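Skarnum Handling Project

The Skarnum Handling Project is a student robotics project based in Zustedville. Its members use hand-held grippers to perform short tasks with everyday objects, and the recordings are used to train robot arms. Artificial flowers are among the objects handled.

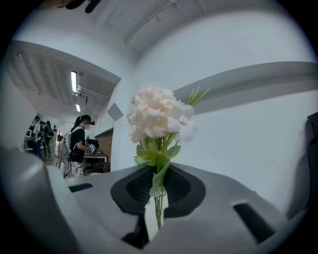
History

The project began as an evening class and became a club in its second year, when members asked to keep the equipment set up between terms. Its first set of recordings, made with kitchen items, was discarded after a fault was found in the way the files were timed. A second set of 3,000 recordings was finished in May and is still in use.

Activities

Members work in groups of 4. Each group is given a task, such as standing a stem in a holder or moving a cup to a shelf, and repeats it up to 30 times in a session. The starting position of the object is changed between attempts. Recordings in which the object is dropped are kept but stored in a separate folder.

New members complete a short induction before joining a group. Those who prefer programming may work on the sorting software, which was rewritten after the first year.

Competition

The club enters the Menham Cup, a yearly contest in which a robot arm must complete a set of handling tasks within a time limit. Each task is marked separately, and the full score is 400 points. Skarnum has entered in the soft objects class, which covers cloth, paper and artificial plants.

See also

Collado Robotics Society
Menham Cup

This page was last edited on 5/12/23.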